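Catégorie : Jeux de données > Textile et linge de maison

# tranell-linge – LISEZMOI

Relevé de fiches d'entretien et d'annonces de linge de maison d'occasion, en français et en anglais. Version de septembre 2021. Remplace l'ancien export Fedcombe, à ne plus utiliser svp.

## Contenu

- `fiches.csv` – 1 906 lignes, une par article
- `matieres.csv` – table des matières, 32 codes
- `notes/` – remarques de saisie, en vrac

Séparateur point-virgule, UTF-8. Excel abîme les accents si on ouvre en double-clic, passer par l'import.

## Colonnes

`id`, `type` (drap-housse, housse de couette, taie, plaid, vêtement), `matiere`, `temp_lavage`, `sechage`, `motif`, `etat`, `lot`.

`temp_lavage` en degrés. Vide = étiquette illisible ou coupée. Ne pas remplacer par 0, on a déja eu le cas dans le lot Grorness et les moyennes étaient fausses partout.

`motif` : uni, rayé, fleuri, carreaux, autre. Rayé + fleuri sur le même article → autre. Choix discutable, Leanne Dobson voulait deux colonnes. Peut-être plus tard.

## Provenance

Lots Grorness et Sowerby, saisis à la main. Double lecture sur Sowerby seulement. Pour Grorness, une seule personne, fatigue visible vers la fin (voir `notes/grorness.txt`).

Les vêtements sont là parce que vendus avec le linge dans certains lots. À filtrer si seul le linge de lit vous intéresse.
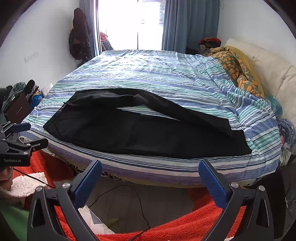
## Problèmes connus

- « percale » et « coton percale » : 2 codes pour la même chose, fusion prévue en novembre
- tailles absentes, les annonces mélangent cm et pouces
- `etat` très subjectif. « Bon » chez Sowerby vaut à peu près « correct » chez Grorness
- quelques doublons quand un ensemble a été séparé puis remis en vente
- couleurs en texte libre, donc bleu marine / marine / navy. Pas normalisé

Ne pas se servir de `temp_lavage` comme conseil de lavage, c'est ce que dit l'étiquette saisie, rien de plus.

## Corrections

Envoyer l'`id` et la valeur corigée à Perihan Kaplan. Une ligne par correction, pas de capture d'écran. Les id ne changent pas entre versions – les lignes supprimées laissent un trou.

## Licence

Usage libre avec mention de la source. Les textes d'annonces complets ne sont pas redistribués.

© Tranell – Contact – Haut de page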